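Participants wanted for a study on household chores and machines

Can a machine put away your dishes yet? Our answer today is: sometimes, if the plate is where it expects, and if nobody is in a hurry. We want a better answer, and for this we need people who do such chores every day and who are willing to do them at our table.

Hollo is the name of our project. It started in September with three chores: putting plates into a rack, folding small towels, and sorting cutlery. The towels are still very hard. The cutlery goes well with forks and badly with teaspoons. With the plates we have made the most progress, and it is also the chore for which we now look for participants.

A person sees a slot and puts the plate in it without thinking. For a machine the slot is narrow, the plate is round and smooth, and a clear rack is more difficult to see than a painted one. We would like to learn how different people solve this, also when they do it a little wrong. 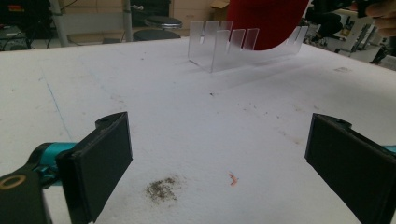
Tundolus Group for Everyday Automation - Chores Team

What you will do

You will come for one session of 90 minutes, with a break whenever you wish. First you put plates into a rack with your own hands, in your usual way. Then you do the same work with a hand-held gripper, which has two fingers and is slower than you will like. At the end we ask you some questions about which chores you would give to a machine and which you would keep.

Who can take part

You are 18 or older and you can stand or sit at a table for the length of the session. Left-handed people are very welcome, because we have only 11 of them until now. You do not need any technical knowledge. People who work in kitchens, canteens or shops are especially useful for us, but it is not a condition.

What we record

We record the table, the objects and your hands. Your sleeves may be visible, so please do not wear clothes with your name or the name of your employer. You can stop at any time, and then we delete your session if you ask for it.

What you receive

Each participant gets a gift card and a short report when the study is finished. Travel by bus is paid back - please keep the ticket.

How to apply

Write to the Chores Team or leave a note at the desk of room 326, in the Kratochvíl building. Tell us your age, which hand you use, and who washes the dishes in your home. Applications are open until May 22, 2023.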